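Sim notes: the scene rules are changing, please read before your next batch

From Hannelore Eichhorn, for the Bratov benchmark mailing list. 15 August 2018

Quick one, I'm out the door in an hour and Yolanda wants this out before the freeze.

So. Rules for the kitchen tasks, version 4. Most of you saw the draft in July and a good few of you wrote back, thank you, even the grumpy ones (Rowlands people, I mean you). What follows is what stuck.

First the thing everybody argued over. Props. Until now you could leave any prop anywhere on the counter as long as the task object was reachable. That ends. Extra props stay in from now on, you do not get to delete them to make a run go smoother, but every one gets logged at reset with its start pose. If the task is "carrot out of the tray" and there's a mushroom next to it and a knife block behind, then all of it goes in the log. Mushroom too. Yes, even if the arm never goes near it.

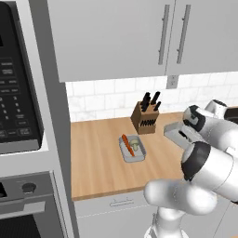

Contact with a non-task prop is a flag, not a fail. Please stop marking it as a fail. We went back through 1514 submitted runs and 386 of them had been marked fail for a contact that didn't change the outcome, which makes the Gremden scores look worse than they should and frankly makes the whole table hard to trust. Flag it, write down which link or finger touched, move on. The one exception is anything with a blade. Knife block contact by any part of the arm is a stop. I know it's simulated and nothing can get cut. But people train on this stuff and then put the policy on hardware, and the habit should be right before it gets there.

Second. Start poses. Too many runs begin with the gripper already in a perfect grasp position. Pull the start pose from the shared list, dont hand-tune it. Yolanda Ospina has the list, ask her for the current one, the copy on the old drive is out of date.

Third, cameras. One fixed view minimum, same for the whole batch. If the arm hides the contact point from that view then add a second one and say so in the header. Reviewers are not going to guess what happened behind an elbow. We had a long thread about whether depth counts as a second view. It doesn't.

Then doors, the section that got rewritten the most. Manis sent in a very thorough comment and we took nearly all of it. 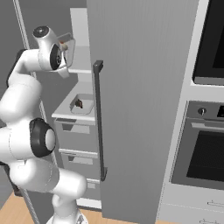
A door task now needs a written end state before you run it. "Opened" is too vague, we had teams calling it done at a crack and teams who swung it all the way round. Give the angle. For tall doors the default is 70 degrees from closed, and you hold it there till the timer runs out. Also say where on the handle you intend to grip. On the tall gray door the bar handle goes most of the way up, so a grip near the top mount and a grip down low are two different tasks as far as I'm concerned, different reach, different load on the wrist, and lumping them together hid a lot. Name the zone: top, middle, bottom. Report them seperately.

Doors that are open at reset must be declared as open at reset. Sounds obvious. Wasn't.

And no driving the arm base through the door's swing. The sim will sometimes let you do it if the collision margins are set loose. Leave the margins at default. If you changed them for any reason put it in the header, and expect a question from me.

Not settled yet: joint torque limits for the drawers, and whether a retry inside the time window counts as one attempt or two. Bratov says one, Rowlands says two. Yolanda is collecting opinions, write to her and keep it short.

Old runs stay valid under the old rules, no need to resubmit. New batches go in under version 4 only. The header template has been updated so please grab the new one, the old one will get bounced by the checker.

Ok, running. Typos are mine.

Hannelore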